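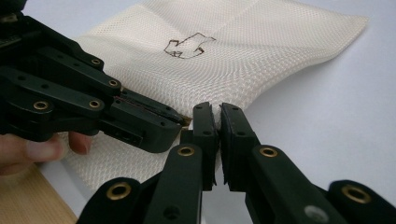 A reply already, from Ilorell: just throw the socks in loose like a normal person.

Thu 28 October, posted by vasness_laundry 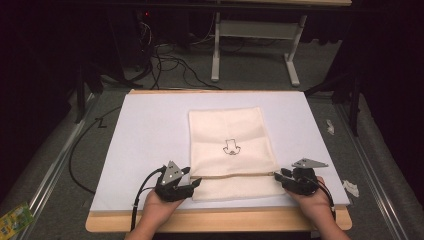 1 min read

Ilorell, I did that until September and lost 7 socks. All lefts, as far as I can tell.

So now there's the bag with the little cartoon guy on it. Cream, goes with every sock I own, meaning none of them.
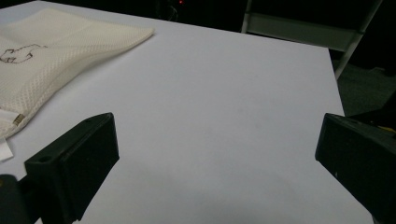 and the other thing is folding it. It's a rectangle. I have folded rectangles before. This one wants to be a trapezoid and has all those tiny holes to be stubborn with.

Flat, smooth, in half, smooth again. By then one corner has wandered off toward the dryer.

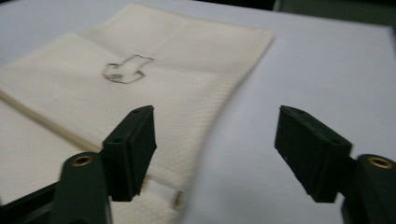
Cream cloth, white table, one doodle.

I'm on fold 2. Will report back if it ever fits in the drawer.

Comments

Nallano: roll it

Yokoyama: rolling is how I lost mine behind the washer

Ilorell: still say loose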